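第三讲 手持夹爪采集:课堂讲义
机器人操作实践课 授课:Yara Khoury

上周的作业我看完了。Harnton组交来46段演示,其中17段能用,其余的主要内容是手抖。这一讲把动作拆开重来,请把上周的自信先放一放。

一、开录之前
先定好杯子的起点和终点,写进记录表。“大概放中间”不算坐标。
桌上的其他物品也要记:毛巾、水瓶、杯垫,摆在哪儿就写哪儿。模型不知道哪样是道具,哪样是你的午饭。
两根手指上的标记块不要用手遮,也不要贴胶带。Brornley组上周贴了,理由是“好看”。

二、夹取
1. 从杯子上方下来,张开的宽度比杯身略大即可,不必像要抓西瓜。
2. 两侧同时合拢。一侧先碰到,杯子就会跑,然后你会追,追的过程也会被录进去。
3. 合拢后停2秒再抬。数慢一点,紧张的人数得都快。

鱼眼镜头的边缘弯得厉害,桌沿看着是弧线,不必去扶正桌子。判断对准与否,看靠近下方中央的那一块:杯子应当落在左右两块黑色内垫之间,两根手指上的方形标记都露在外面。
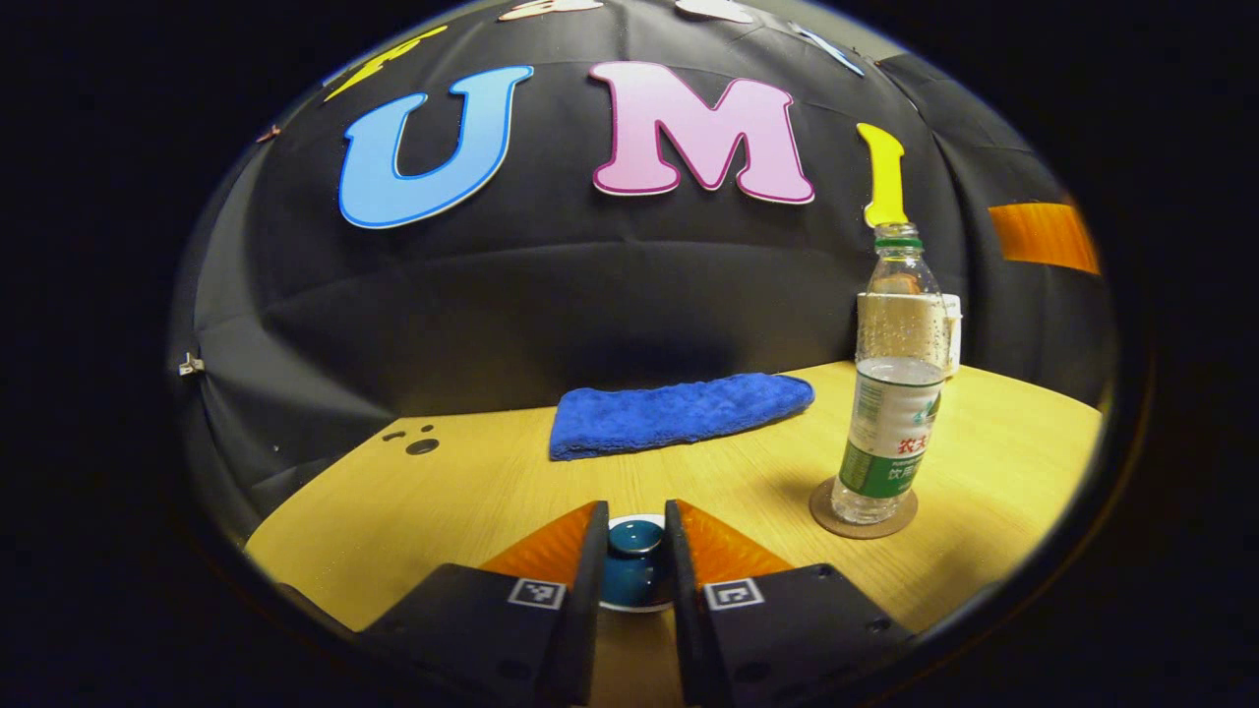 三、放下与复位
放到终点后先松开,再抬手。顺序反过来的同学,杯子会跟着你走一段。
复位时照记录表摆,不要凭印象。凭印象摆的杯子,每一轮都会离你更近一点。
失败的片段也保留,文件名后加“败”字,不要加感叹号,脚本读不了。

四、作业
每组交700帧以上的连续演示一段,附记录表。周日晚八点截止,迟交者下周负责给全班的夹爪充电。
想换物体的先来找我。Trasby组提议的生鸡蛋,答复仍然是不行。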